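Quarterly workplace inspection: first-floor rooms, Akonport site
Date of visit: 2021-12-20
Checklist version 2, replaces the November sheet

1. Access and escape routes
Main stairs clear: Yes
Rear corridor clear: No
Comment: Boxed Flotberg shelving is stacked outside room 36. The corridor is still passable but the door cannot open fully. Move the boxes to the ground-floor store by Friday.

2. Fire equipment
Extinguishers in date: Yes
Signs in place: One missing
Comment: Extinguisher 103 has no sign above it. The bracket is sound. Call point by the lift tested, panel reset without fault.

3. Work surfaces and cables
Surfaces sound: Yes
Cables tidy: Partly

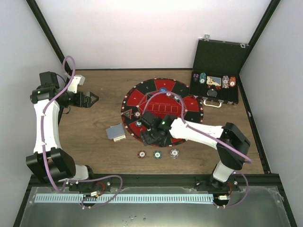
Surfaces were checked for splinters, raised edges and movement when leaned on. Where a table has walls on three sides, as with the wooden one between the black corner posts, wipe into the back corners as well as along the front. Cables that run down equipment, like the purple one here, should be looked at along their whole length at each visit. In the general office, two extension leads were plugged into each other under the window desk. These were separated on the day. The desk needs a fixed socket, quote requested from Flustow.

4. Heating and air
Radiators working: Yes, except room 34
Windows open and close: Yes
Comment: Room 34 was cold at 9 am. Valve stuck. Reported under job 348. No portable heaters to be brought in meanwhile.

5. Manual handling and storage
Heavy items below shoulder height: No
Steps available: Yes
Comment: Full lever arch files are still kept on the top shelf in the Pawłowska room. Swap them with the stationery. The kick stool has a worn rubber ring and should not be used until it is replaced.
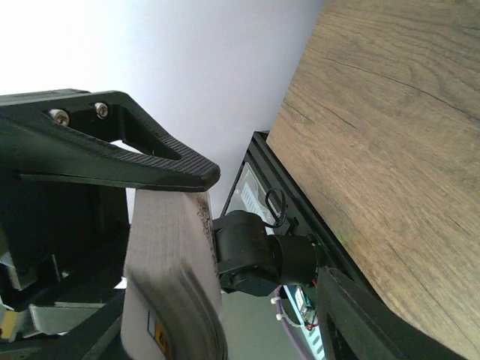

Thick white book, held upright.

6. Kitchen and first aid
Fridge clean: Yes
First aid box complete: No
Comment: Burn dressings and eye wash are out of date. Order both. The accident book is in its place and has no new entries.

Overall result: Pass with actions
Items carried forward: 1, 2, 3, 4, 5, 6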